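4. Recognition Practices and Supervisor Behavior

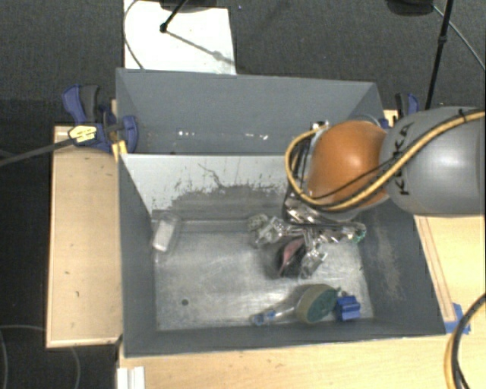
Figure 1. Bin station with KUKA arm.

4.1 Sample and procedure

Data were collected at four distribution sites operated by the same parent company: Gustville, Tostmont, Arain and Dovwood. All hourly employees with at least six months of service were invited to complete a paper survey during paid time. Of the 342 employees invited, 290 returned a form that could be used. Supervisors filled out a separate form covering how often they gave spoken thanks, written notes or small awards in the previous month. Forms were matched by team code, and teams with fewer than three respondents were dropped from the team-level models but kept in the individual-level ones.

The survey was run in September, well ahead of the year-end bonus. This timing was chosen on purpose. Earlier work at the Tostmont site had shown that ratings of supervisor support rise sharply in the weeks after bonuses are paid and then fall back, which makes it hard to separate the effect of everyday recognition from the effect of the payment itself.

4.2 Measures

Perceived recognition was measured with five items on a seven-point scale (for example, "My supervisor notices when I do good work"). Intent to stay was measured with three items. We also recorded shift, tenure and team size. Recognition was coded as specific when the employee could name the task that had been praised, and as general in all other cases. Two coders worked separately and settled differences by discussion.

4.3 Results

A total of 178 respondents reported at least one instance of recognition in the previous month. Of these, 70 described an instance that met the standard for specific recognition. Intent to stay was higher in this group than among employees who reported general recognition only, and the difference held after tenure and shift were controlled. General recognition on its own showed a weak link with intent to stay – one that was no longer significant once team size was added to the model.

Supervisor and employee reports agreed poorly. At Arain and Dovwood, supervisors reported giving recognition far more often than their teams reported receiving it. The gap was widest on night shifts, where supervisors cover larger areas and much of the contact takes place by radio. Gustville showed the smallest gap, although its teams are also the smallest in the sample, and the two factors cannot be separated with the present data.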